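Skustby Orchard Picker review: one season with the telescoping pole

34 shares

I've got 11 fruit trees on a slope behind the house, mostly apples with a couple of old pears and one quince that does whatever it likes, and for years I picked the lot from a stepladder. Last fall the ladder went one way and I went the other (into the comfrey, luckily) and my wife put her foot down. So in September I bought the Skustby picker, the long one, and I've now used it through a whole harvest. I have opinions!

First, what you get. It's a three-section pole with twist locks, a basket head with curved tines along the front edge, and a foam pad that sits in the bottom of the basket. There's a second head in the bag for small fruit, sort of a narrow cup with a slit down one side. I paid 200 dollars for the set at Pons, our local farm supply place, and yes, I winced. You can get a basket on a broomstick for a tenth of that. I've owned two of those. One is holding up a tomato plant right now.

The pole is the best part. Fully out it gets me to 17 feet with my arms up, and it doesn't whip around the way the cheap ones do when there's an apple in the basket. The twist locks held all season, though you do need to give them a proper crank. I got lazy one evening and had the top section slide down on me with three pears in it, and that was entirely my own doing. My hands got tired before my shoulders did, which surprised me, and I ended up wrapping the lower grip in old bicycle tape. Much better.

Picking with it takes a bit of learning. You want to come up from underneath, let the fruit settle in the basket, then roll your wrist and lift. If you yank, you'll bring down the spur and next year's buds along with it. Ginette Bailly, who runs the pruning mornings at our fruit growers' club, watched me do a whole branch wrong and then took the pole off me. Ten minutes with her was worth more than the leaflet in the box.
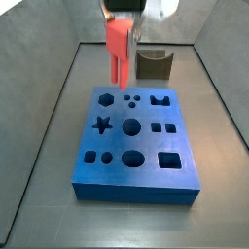 Apples were the easy ones. The Jonagolds came off clean, and so did most of the russets, and I could get four good-sized ones in the basket before it got heavy enough to annoy me. The foam pad really does help with bruising. I put a crate of pole-picked Jonagolds in the cellar next to a crate I'd picked by hand from the low branches, and by Thanksgiving I couldn't have told you which was which.

Pears, not so much. My big tree is a Bosc, and those long stems kept slipping sideways between the tines, so I'd twist and twist and the pear would just swing there looking at me. The narrow head works better for them but you're bringing the pole down for every single pear, and after an hour of that I was ready to leave the rest to the wasps. The quince I gave up on. They hang on like grim death, and I picked those from the bottom two rungs of the ladder (don't tell my wife).

I also borrowed a Clanimbridge picker from Stojan Kos up the road so I could compare. His is lighter by a good bit and has a cloth bag that the fruit rolls down into, so you can pick eight or nine before emptying. I loved that. But the head wobbles on its fitting, and on anything above the middle of the tree I was stabbing at leaves half the time. If your trees are on dwarfing stock, get the Clanimbridge and save some money. Mine are full standards, planted by somebody long before us with no thought at all for my knees, and for those I'd take the stiffer pole every time.

Gripes, then. The storage bag is too short by a hand, so the zipper won't close unless you take the head off, and the head comes off with a little wing nut that is going to end up in the grass. Mine lasted two weeks. I got a replacement at the hardware store for pocket change, but a spare in the bag wouldn't have killed them. The foam pad soaks up juice if you get a split apple in there, and then the yellowjackets find it. Rinse it every night and hang it on the line. And the depth of the basket makes it hard to see what you're doing against a bright sky. Go out after four in the afternoon if you can, with the sun behind you.

All told I brought in around 30 crates, and the only time I was off the ground was for that stupid quince. I'd buy it again, probably in spring when Pons marks down the leftovers. The pole's in the rafters of the shed now, clean and dry, with two spare wing nuts taped to the handle.

34 shares | 11 comments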